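January
By Cell Support
2 min read

Ticket: Cullon bench, arms stop on start of shoe placement task
Status: closed, with follow-up
Area: shared work cell, Kitell controller

Monday, 8:40. Operator reports both arms go to protective stop when the shoe task is loaded. No contact, no noise. The controller shows a workspace limit fault on the left arm only. Right arm stops with it, as it is set up to do.

8:55. Asked for the bench to be left alone until the log was saved. Our rule is that a fault is not cleared until the log is copied off. The operator had already cleared it once, so the first log is gone. Saved the second one.

9:20. Power cycled the controller. Same fault, same joint. Checked the mounting bolts and the cable run on the left arm. Nothing loose.
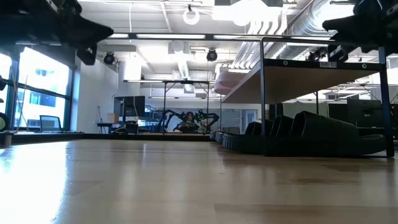 9:45. Compared the limit file on the controller with the signed copy in the cell binder. They don't match. The file on the controller has the left arm's reach set for the old Van Loon fixture, which was shorter. Section 3 of our cell rules says any fixture change needs a new limit file and a second person's sign-off before the arms run under power. The change form was started in the Jalent tracker and never finished.

10:10. Loaded the correct limit file. Before running the task, went through the start check at reduced speed — 11 items, done in order, with one person at the stop button the whole time. All passed.

10:30. Ran the shoe task at reduced speed. The left arm reached the stand position with no fault.
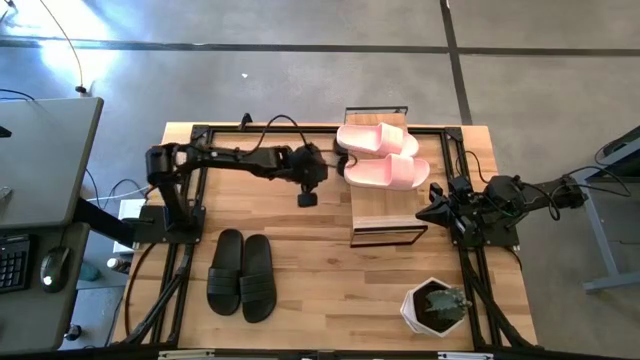 10:50. Two points came up during the check and should go into the rules. First, the start check says "bench clear" but doesn't define it. Operators read that as "nothing in the way of the arms," and the people who wrote it meant "only items on the task sheet." Suggest we use the second wording. Second, cables that cross the floor near a cell should be listed on the sheet and taped or covered before power is on.

11:15. Full speed test, 2 runs, no faults. Cell returned to use.

Cause: wrong limit file after fixture change. The arms stopped as they should. Please do not widen the limits to get rid of this fault — I have seen that suggested in older tickets.

Follow-up, open: finish the change form. Reword "bench clear." Add the file version to the start check. The 3,000-cycle inspection stays on its normal schedule.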